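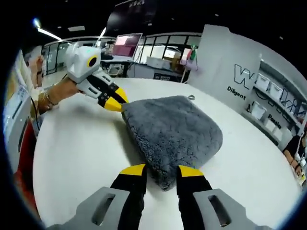 Start Produkte Handgreifer Zubehör Service Kontakt

Retamal Handgreifer, Ausführung mit gelben Fingerkuppen

Der Retamal wird von Hand geführt und einzeln oder paarweise eingesetzt. Im Paarbetrieb fasst je ein Gerät pro Hand dasselbe Werkstück, etwa ein Kissen an Ecke und Vorderkante. Die Finger sind schwarz, die Kuppen gelb und ohne Werkzeug wechselbar.

Im Vergleich mit dem Mimska hielt der Retamal hochflorige Stoffe bei 22 N Schließkraft sicher, der Mimska rutschte bei 3 von 24 Griffen ab. Auf glattem Karton lagen beide gleichauf – hier genügt das günstigere Modell.

Bildrate der Kamera: 60 Bilder/s
Controller: Jatwood, getrennt zu bestellen
Lieferumfang: Greifer, ein Satz Kuppen, Ladekabel

Testgeräte verleiht Pludlow paarweise. Ersatzkuppen sind ab Lager lieferbar.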